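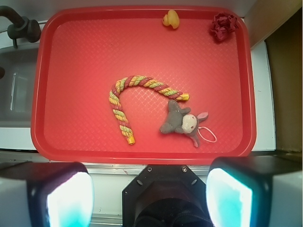 Ticket: Pendura picks the tray when asked for a toy
Opened by: Povilas Uibo
Component: Paju (segmentation and grasp ranking)
Date: 2022-11-23
Status: fix in testing

What's going wrong

Hello all, and sorry for the length, I wanted to get everything down while it's fresh. We're running the toy-sorting task on the Dramcombe counter, with the red tray beside the sink, and the wrist view goes straight into Paju. Ask for the donkey and all is well. Ask for the rope toy and the top-ranked grasp lands on bare tray, right in the open space under the bend. The fingers close on nothing, the retry logic kicks in, and Pendura very politely does the same thing again until it hits the limit of 6 attempts.

What I tried first

I suspected calibration, as one does, so I redid the hand-eye routine from scratch (yes, the whole thing, with a cup of tea in the middle). No change. Then I turned off the finger pad lights in case the glow was upsetting the exposure. The mask came out a touch cleaner but the grasp stayed where it was, so I put the lights back to their usual setting.

What I found

Once I dumped the intermediate masks it was much easier to see. The rope is braided in red, yellow and green, and the red strands sit so close to the tray color that the mask breaks up into short yellow and green pieces. Paju then wraps a convex hull around the pieces to tidy them up, and with a hook-shaped toy the middle of that hull is tray! The ranker likes grasps near the middle, so there we are.

The dark red crumpled thing in the upper corner has a related problem. Its mask leaks into the rim and the planner drops it as too big to grip. I'd like to keep that one in this ticket unless somebody objects.

Change on my branch

Hull step replaced with a small morphological close, kernel size 9. Grasp centers now have to fall on the mask itself, with a margin of 2 pixels. I also moved the depth check ahead of ranking, which I have wanted to do since April.

Results so far

Replayed 60 logged requests in Wunow with the new build. The rope grasps now sit along the braid, mostly near the yellow-capped ends. The maroon piece is still being rejected in some of them, and I think the rim needs its own plane fit.

Still to do

Run it on the arm with the retry limit lowered, and check that the donkey's white elastic loop isn't being offered as a grasp. If anyone has older logs with curved objects in the tray, please attach them here and I'll gladly add them to the replay set.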